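Speaker notes, staff meeting at Nanine, 2 Nov 2020

1. Opening
Good morning. Please speak slowly here. Say first: no person loses the job because of Drekura. People wait for this sentence, so do not put it at the end.

2. What we hand over
We start with the cups. In October the counter team at Tinar filled the cup holders 29 times on a normal day. It is small work, but it always comes when the line is long.

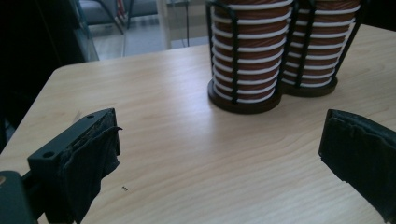

3. The cup station
Paper cups, two stacks, each in its wire holder on a round base. The gripper must take one cup and leave the others in place. Tell them that this is harder than it sounds, and that people do it without looking.

4. What changes for the team
The morning shift begins 19 minutes later. The person at the counter has more time to talk with guests, and some colleagues told us they do not want this. Take it seriously. Pause.
Training is two hours, paid, in the Amegashie building.

5. Questions
Somebody will ask who cleans up when a cup falls. Answer: for now, we do. Then show the sign-up list, almost 36 places are free.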